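Chapter 2
Sorting and Setting Out

Most household guides claim that matching colors to people saves time at the table. The evidence is thin. A survey in Stostville asked 153 families about their dishes, and the authors took every answer at face value – including answers from parents who had just bought a new set. Did the colors help, or did the parents want them to?

This chapter looks at plain bowls, such as a pink, a green and a blue one, and at what we mean when we call a table "set." Spacing gets more attention than color. The Brarton handbook gives a rule for it on page 400, with no source.

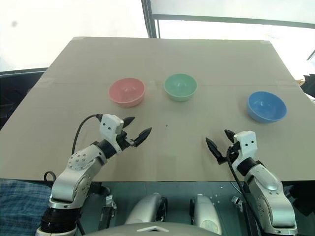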